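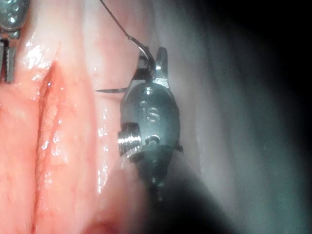

Ticket 2399
Service: Paren document archive
Reported by: Kathleen Hennessy, Records Office
Assigned to: Elikem Arthur, Application Support
Opened: 21 June 2025
Status: Resolved, under observation

Summary
Scanned correspondence submitted through the Heffernan portal is accepted but does not appear in search results. Staff are able to open the same items by reference number.

Log
E. Arthur: Fault reproduced on a test account. A batch of 40 letters was submitted. All received reference numbers and none was returned by a search on sender name.

E. Arthur: The index service was restarted at the request of the Records Office. No change.

R. Phelan: Index queue reviewed. Processing had stopped at an item of 400 pages with a damaged text layer. Items submitted after it were held in the queue.

K. Hennessy: The item is a bound register and must be retained. Please do not delete the original.

R. Phelan: Original retained. The item has been moved to the exceptions folder and the queue released. Search now returns the test batch.

Resolution
The page limit for automatic indexing has been lowered. Larger items will be referred to Corrado Benedetti for manual entry. Departments should not resubmit correspondence, as duplicates must be removed by hand.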